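Sorting Small Things at Home – Notes for Session 5

Course notes by Joana Pinheiro, Household Skills evening class, Foley Centre
Revised 17 August 2018

What to bring: one open box, an apron if you like one, and whatever has been living on your table. Please don't tidy the table first! Several of you did last time, very kindly, and then had nothing left to sort.

1. Where we had got to

Session 4 ended with shelves and the question of how deep a shelf should be. We'll come back to that when we do the larder. Tonight is much smaller in scale and, to my mind, much more fun: the mixed tabletop, that spread of socks, bottles, packets and bits of packing that gathers wherever there is a flat surface near a door.

I love this subject. A mixed tabletop teaches you more about how a home works than any cupboard does, as everything on it has come from somewhere and is on its way to somewhere else. I call these things "travellers", and the word will turn up all through these notes.

2. The receiving box

Before you sort anything, put an open box in the middle of the table and leave space round it. It's the receiving box. Travellers go in, and at the end of the session the box gets walked round the house and emptied, one room at a time.

Polystyrene boxes are splendid for this. They weigh next to nothing, the thick walls stand up by themselves, and a smooth inside wipes clean with a damp cloth. Fishmongers and greengrocers often have them going spare (wash well, and leave the lid off for a day). A cardboard box will do, but the flaps get in the way and sooner or later somebody folds them shut with a sock inside.

Start with the soft things. A sock or a foam fruit net takes up a surprising amount of table for its weight, and once those have gone you can see what you are dealing with.

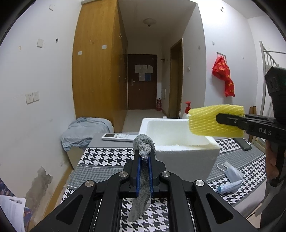 Darragh Sheehan: I'd go the other way and do the bottles first. If I start with socks I end up looking for the other sock, and then I'm upstairs and the table is still full.

Darragh made this point in the February group, and I've kept it in the notes ever since because half the room agreed with him. My answer is that a lone sock goes in the box alone. You are sorting a table, and pairing is laundry work for another hour. But if you know you are a wanderer, by all means start with the bottles – the order matters less than staying in the room.

3. Foam nets and other packing

These deserve a section to themselves! The stretchy foam nets that come round pears and mangoes are made to cushion, and they go on cushioning long after the fruit has been eaten. Good second lives:

Round a glass bauble or a small ornament going into storage.
Over the neck of a bottle in a suitcase, under a plastic bag.
Between two nested bowls that tend to stick or chip.

Keep 2 or 3 in a drawer and let the others go. Bríd Ní Mhurchú brought in a whole carrier bag of them one year, all colours, and we had a very happy half hour wrapping eggs and rolling them down a tray. I don't recommend keeping that many at home.

4. Things that stay

Some things on a table live there, and they shouldn't go into the box at all. A pump bottle that gets used every day is a resident. So is a remote control, provided the thing it works is in the same room. Phones are neither one nor the other. I ask people to put theirs towards one side and leave it alone.

A patterned cloth is lovely, and I'd never ask anyone to give theirs up, but small items do vanish against checks. If yours is busy, run your palm lightly over it at the end. You'll find the odd button or cap that way.

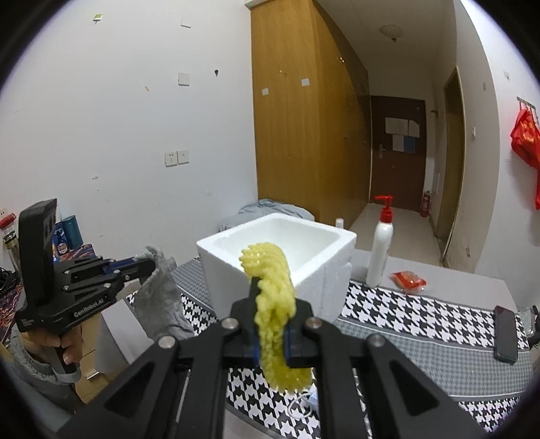 Cloths and blankets come last. Shake them out away from the table, fold in half, fold in half again, and only then decide where they belong. A crumpled cloth always looks as if it needs washing. A folded one you can judge properly, by nose if need be.

5. Practice for the session

Work in pairs, one box between two. One of you holds up an item and the other says "traveller" or "resident" and, if it's a traveller, names the room. No discussion until the table is done! Then swap over, using the next pair's table.

Write down any item you disagreed on. We'll put these on the board after the tea break, and packets and sachets will be the longest list, as they always are.

6. Before next time

Do one surface at home with a receiving box and walk the box round the same evening. Bring a short note of whichever item was left in it at the end. Session 6 is drawers, so bring a ruler too.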